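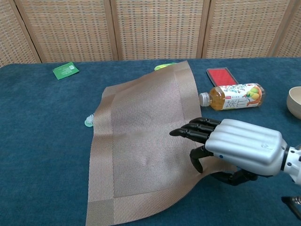

Norkenness – Tischabräumen mit Roboterhand

README zum Datensatz und zum Steuercode
Stand: 2026-02-02
Betreut von Zübeyde Kahraman

Worum es geht

Norkenness ist unser Werkstattprojekt für alles, was auf einem gedeckten Tisch weich, flach und widerspenstig ist. Angefangen hat es mit Bechern und Flaschen, und das lief nach ein paar Wochen ganz ordentlich. Dann kam jemand auf die Idee, ein Platzset vom Tisch zu nehmen, und seitdem machen wir fast nichts anderes mehr. Gewebe ist großartig! Es faltet sich, rutscht, bleibt am Tischtuch hängen und liegt nach jedem Griff anders da als vorher. Wer einmal zugesehen hat, wie der Daumen unter eine Kante fährt und sich die ganze Matte mitbewegt, will sofort noch einen Durchgang starten.

Das Repo enthält die Aufnahmen, die Griffprimitive und die Skripte, mit denen wir beides abspielen und auswerten.

Inhalt

aufnahmen/ – 117 Episoden, je ein Ordner
griffe/ – Griffprimitive als YAML, dazu die Grenzwerte für die Finger
bistex/ – Abspielen, Schneiden, Umrechnen der Zeitstempel
kong/ – Haltevorrichtung und Kabelführung, CAD und Druckdateien
notizen/ – Werkstattbuch, ungekürzt und stellenweise schwer lesbar

Bistex ist unser eigenes kleines Werkzeug und läuft auch ohne den Rest. Kong heißt der Ständer, weil die erste Fassung viel zu groß geraten war. Der Name ist geblieben, der Ständer inzwischen nicht mehr.

Aufbau

Gegriffen wird auf einem blaugrünen Tischtuch mit leicht flauschiger Oberfläche. Die Reibung ist deutlich höher als auf der blanken Platte, und das merkt man vor allem beim Schieben. Auf dem Tisch liegen neben dem Textil immer auch andere Sachen herum, zum Beispiel eine Teeflasche auf der Seite, ein Stempelkissen oder eine Schale. Manches davon steckt halb unter der Matte. Wir räumen vor einer Episode nicht auf und verteilen die Dinge auch nicht nach Plan.

Die Hand hat schwarze Gelenkfinger und einen Daumen, der von unten gegenhält. Für Matten nutzen wir fast nur den Griff "kante_seitlich": Finger gestapelt und leicht gekrümmt, Daumen unter den Rand, dann langsam schließen. "kante_oben" gibt es auch noch, aber damit haben wir öfter das Tischtuch mitgenommen als die Matte.

Format einer Episode

bild/ – Einzelbilder aus der Kamera auf Brusthöhe
gelenke.csv – Sollwerte und Istwerte, eine Zeile pro Takt
meta.yaml – Aufgabe, Griff, Ergebnis, Bemerkung
Das Feld "ergebnis" kennt ok, teilweise und abbruch. Abbrüche bleiben drin, bitte nicht herausfiltern und dann von tollen Quoten berichten.

Die Bilder werden beim Laden auf 256 Pixel Kantenlänge verkleinert. Mit "--voll" bekommt man das Original, dann aber bitte genug Arbeitsspeicher einplanen.

Schnellstart

pip install -e .
bistex liste
bistex zeige 5
bistex exportiere --nur-textil

Bekannte Probleme

Seit dem Umbau im Juli sind die Istwerte des Daumens leicht versetzt. Ältere Episoden haben den Fehler nicht, die Korrektur steht in griffe/daumen_offset.yaml und wird beim Export automatisch angewendet.

Feine Gewebemuster flimmern nach dem Verkleinern. Für Kantenerkennung lieber das Original nehmen.

Wenn Somell (unser Not-Halt-Modul) beim Start nicht antwortet, hilft meistens Stecker raus, Stecker rein. Ohne Somell fährt der Arm nicht los, und das soll auch so bleiben!

Mitmachen

Sehr gern – besonders mit Stoffen, die wir noch nicht haben: Servietten, Spüllappen, Topflappen, ganz egal. Für eine neue Textilsorte bitte mindestens 5 Episoden am Stück aufnehmen und die meta.yaml gleich ausfüllen, am nächsten Tag weiß man es nicht mehr. Fragen am besten als Issue, Zübeyde liest mit.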